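When the Gripper Reports a Width That Isn't There

An interview with the hardware lead at Lulis, on a fault that spoiled 218 demonstrations

The problem first showed up as a complaint from the training side. A policy that had been picking up small objects without much trouble began closing its fingers too early, a little above the object, and then lifting nothing. The people who trained the model suspected the model. The hardware lead at Lulis, who agreed to talk on the condition that the piece stay technical and leave names out, suspected the lighting. Both were wrong.

"The model was doing what it had been shown," the lead says. "We had shown it fingers that were closed when they were open."

Lulis collects manipulation data with hand-held grippers. An operator sits at a table, wears or holds one device on each hand, and performs short tasks with everyday objects. Position, finger opening and video are recorded together, and the result is used to train arms that carry the same fingers. The current device is called Plorken. It reports finger opening from a magnetic encoder at the base of the linkage, sampled 100 times a second and sent down a cable to the logging computer.

That cable is where the fault was. It leaves the device near the wrist, loops back along the forearm and goes off to the rack. On the first batch it was held by a single clamp inside the housing. When an operator reached forward and turned the palm inward, the cable pulled against the clamp at a sharp angle, and on some units one conductor in the encoder line broke inside its insulation. The jacket looked fine. A continuity check on the bench passed every time, with the cable lying straight.

"You had to bend it the way a wrist bends it," the lead says. "On the bench there was no wrist."

The break was intermittent. For most of a session the two ends of the conductor touched and the reading was good. In certain poses they parted, and the encoder stopped answering. What happened next was a software decision made a year earlier, and the lead is blunter about this part than about the cable. The driver had been written to hold the last good value when a reading was missing. For one lost sample that is harmless. For a gap of two seconds it means the log records a gripper frozen at whatever opening it had before the wire let go, while the video shows the fingers moving.

"A held value looks like data. It has a timestamp and it's in range. Every filter we had was looking for values out of range."

The gaps clustered in one part of each task, which made matters worse. Operators tend to rotate the wrist during the approach, just before the grasp. If the fingers had been closed at the end of the previous motion, the log showed them closed all the way down to the object. A model trained on enough of those learns that closing high is part of the approach.

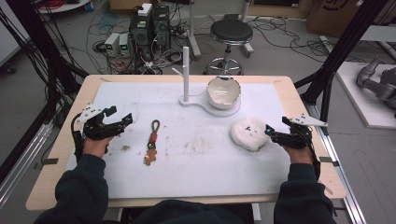

A tabletop station with the two hand-held grippers in use. The cables run down the outer side of each wrist.

The station itself is plain: a table with a white mat, a stool on the far side, instruments and computers on the floor behind. Objects are swapped between tasks. Soft ones turned out to matter to the investigation. With a rigid object such as a bowl, the fingers stop at a definite width, and a wrong reading is easy to spot once somebody compares it with the object. A plush toy gives under the fingers, so there is no single correct width to compare against, and the reviewers had been letting odd values through on soft objects for weeks.

"We told them to be tolerant there," the lead says. "It was a reasonable instruction. It also hid the fault."

The fault was found by accident. An engineer was overlaying the recorded opening on the wrist camera video to prepare a demo for Atallah, a partner that runs the trained policies on its own arms. In one clip the drawn fingers stayed shut while the real ones opened around a key ring. The engineer assumed a sync error and shifted the log back and forth until the two lined up. They lined up everywhere except in that one stretch.

From there it took the team an afternoon to write a search for flat segments, meaning any run where the reported opening did not change by a single encoder count while the device was moving. A live encoder on a hand-held device is never perfectly flat. The hand is always loading the linkage slightly, and the last digit flickers. The search returned 218 demonstrations from 3 units. All of them had been used in training.

Asked whether anyone could have been hurt, the lead takes some time over the answer. The collection devices have no motors, so a broken sensor line on the operator's hand does nothing to the operator. The arms are a different case. A policy that closes high will sometimes close on whatever is there, and in April an arm at Atallah gripped the rim of a container it should have gone into, and dragged it until the force limit stopped the motion. The arm was behind its guard and the stop worked as specified.

"I don't count that as a near miss for a person. I count it as a case where the last layer of protection did the job of three earlier ones. The encoder check should have caught it, then the data review, then the evaluation. None of them did."

Atallah was told the same day the search results came in. The affected policy was withdrawn and the previous version put back. The lead says the call was uncomfortable and short.

The repair came in two parts. On the hardware side, the single clamp was replaced with a molded boot that spreads the bend over a longer stretch, and the cable was changed to one with finer strands. New cables go on a fixture that flexes them through 3000 cycles at the worst angle the team has measured, with the encoder line monitored the whole time. The first cable put through it was one from the old batch, which failed well before the end. The lead wanted to see the fixture find a fault that was known to exist before trusting it to report that none did.

On the software side, the driver no longer holds values. A missing reading is written to the log as missing. If the gap lasts longer than 50 milliseconds, the operator hears a tone and the demonstration is marked for review. The tone was unpopular at first. It went off during the first week on a unit everyone thought was sound, and the connector at the rack end turned out to be half seated.

There was some argument over whether to repair the 218 recordings. The opening could have been estimated from the video, and a tool for that, Molatia, already existed in the company for other purposes. The lead was against it. Molatia is accurate on clean views of the fingertips and noticeably less so when an object covers them, and the fingertips are most often covered during the grasp. The recordings were dropped from the training set and kept in a separate folder as test material for the flat segment search.

"They're good for that. I know exactly what's wrong with them."

One item is still open. The new check compares the encoder against itself, so it can catch a reading that stops. A reading that drifts would pass. The magnet is glued into the linkage, and if the glue creeps, the reported opening will be off by a small and steady amount, with the last digit flickering the way it should. For now operators close the fingers fully on a gauge block at the start of each session and the value is logged. The lead would like a second sensor on the other finger, and has drawings for it. It adds a connector, and the cable would need another pair of conductors through the same bend at the wrist.

The next hardware revision is due to be frozen in the fall. Whether the second sensor is in it had not been decided when we spoke.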